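Stop Measuring Famous People

I have a confession. Last July I lost most of an evening to finding out how tall a singer is. I'm not going to say which one, partly out of shame and partly because her fans will email me. I wasn't going to date her. I wasn't going to sew her a dress. I was watching her stand next to a talk show host and I thought, huh, she's small, and the next time I looked up my tea had a skin on it and it was past eleven.

So I know how this works, okay? I'm not writing from a mountaintop. But I've come around to thinking that the whole business of celebrity measurements (height, weight, shoe size, waist, the distance between one eyebrow and the other, probably) is the dullest kind of gossip we've ever come up with, and I'd like us to go back to the fun kind. 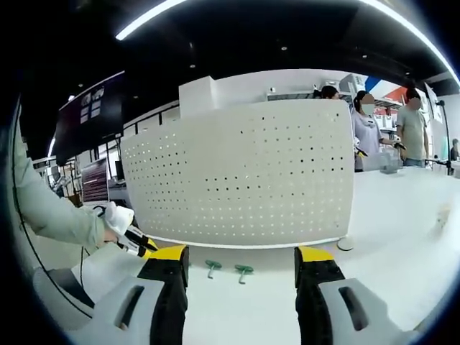
Photo: Brijesh Rajput

My friend Aitana Carretero used to write those profile pages for a site called Gasance. You've landed on one even if you don't remember it. There's a name, a star sign, a net worth, and then a neat little table of body numbers. She got paid by the page and in one stretch she wrote 242 of them. I asked her where the numbers came from and she laughed so hard she had to put her fork down. They came from other pages! And those came from older pages, and somewhere at the bottom of the pile was a modeling agency card from when the person was nineteen, or a guess by a guy on a message board who once stood behind them at an airport.

She told me the height was the only number she ever felt bad about, since people write in about height. They get furious. If you take an inch off a leading man you will hear from strangers for weeks. The rest she could have pulled out of a hat and I don't think a single reader would have noticed.

And that's my first problem with it, I guess. It looks like information. A rumor at least has the decency to look like a rumor. "I heard they aren't speaking" comes with a wink built in, and you know to take it with some salt. Put a decimal point in something and we all sit up straight and believe it.

My second problem is what it does to the people reading. My niece is fourteen and she can tell you the weight of every member of a band called Dullex. She can't tell you who writes the songs. (I looked it up, and it's the drummer, and he's really good, and I think he'd rather be known for that.) She doesn't say these numbers in a mean way, she says them the way I used to say batting averages. But a batting average is something you did. It went up because you practiced or down because your knee hurt. Your height is just where you stopped.

I said some of this out loud at dinner at Farouk, which is our usual place, and Abdelilah Soliman told me I was being a snob. He said people have always wanted to know the size of famous people, that it makes them feel real, and that if you find out an actor is shorter than you it's a small free present. I thought about that the whole way home and I'll admit he's got something there. I am taller than three Oscar winners and I have enjoyed that more than I should.

Still. There's a difference between noticing and keeping a ledger. Ingvar Briem, who cuts hair two doors down from me and has done a few well-known heads in his day, says the first thing people ask is never what they were like. It's "Is he really that short?" And he has great stories! One of them fell asleep in the chair and asked for her mother. One tipped him in foreign coins and a sandwich. I'd take the sandwich over any number you could give me, and I've made him tell it to me at least twice with all the details put back in.

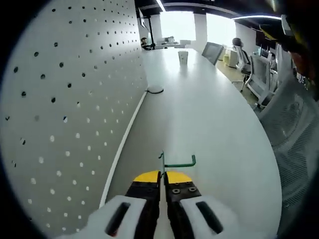 What I'd Like Back

Give me the old gossip columns, with the feuds over parking spots and the star who sent back the soup. My grandmother kept a box of Jundero, a magazine so cheap the ink came off on your thumbs, and I read them all on her kitchen floor. I don't remember a single measurement. I remember that one actress kept a goose, and that her second husband was afraid of it.

Was the goose true? I have no idea. I've never checked, and I'm not going to. But I know a lot more about that woman from the goose than I would from her waist. I can picture her house. I can hear the husband shouting from the top of the stairs.

So the next time a site offers me a table of somebody's body, I'm going to try to close it and look up an interview instead. I've been doing it for a couple of weeks and I've only slipped once. He's five foot seven, if you're wondering.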